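Visit to the Trillico workshop, Feb 5, 2019

I had asked for this visit already in November, and Bautista Quezada was kind enough to receive me for a whole afternoon. My interest was in one cell only, the two-arm packing cell they call Hareck. At our own company we will soon have to maintain a similar one, and I wanted to learn from people who do it every day.

The cell is simple to understand. There is an aluminum frame, a table with white walls on three sides, and two arms mounted on a rail at the front. Bautista explained that the front position was chosen for the technician. Every base bolt can be reached while standing on the floor, and an arm can be exchanged by one person. The older cell, Cloltlow, had its arms at the back, and changing one took 68 minutes.

Most of our talk was about cables. The purple ones go from the gripper along the arm and down past the base, and they need enough slack for the wrist to turn fully. If the loop is too short, the connector suffers. If it is too long, it catches on the goods.
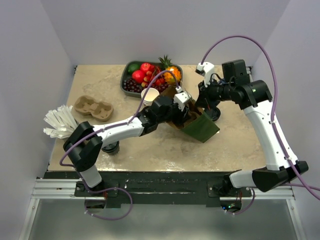

Deividas Sproģis, the technician, keeps a paper notebook for this cell. It had 41 entries on the day I came, and he let me read them. Many concern the finger pads, which he cleans with a damp cloth each morning and replaces when the edges become round. The practice goods are paper bags, cups and artificial fruit. He told me that the paper is harder work than the fruit, as a bag gives way when the fingers close and the force setting must be low.

After any work on a base, both arms are sent to a reference position and compared with the values in the notebook. A difference of more than 2 mm means the bolts are loosened and the job is done again. Deividas has had to do so twice this winter.

I also asked about spare parts. Trillico buys them from Espinoza and keeps one complete wrist on the shelf. For our cell I will request the same, and also a second set of cables.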